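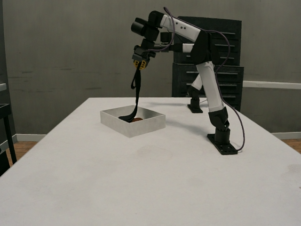 Idus two-arm bench cell: review after 9 weeks

We put the Idus on the returns bench at Flondcombe in July. Both arms mount on the tabletop. The yellow fingers pinch soft items well, including straps and other narrow black fabric pieces. Picking them out of a shallow tray is slower than doing it by hand, but the cell keeps the same pace all shift.

Setup took 4 days. Training was 90 minutes per person, too short for anyone who has to clear faults. On our best day it handled 248 pieces.

The jobs changed more than the count did. Two people who used to sort now check grades and restart the cell when it stops. They stand less and wait more. Pay stayed the same, which came up at the shift meeting. 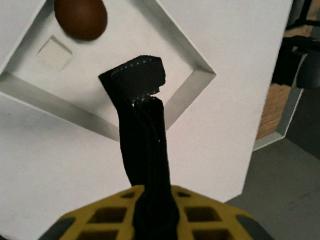

Consolacion Sison said the bench is easier on her wrists, but she wants sorting kept in the rotation so new hires still learn it. We have put that in the Prondska schedule.

Good for steady, dull work. Budget for a second day of training.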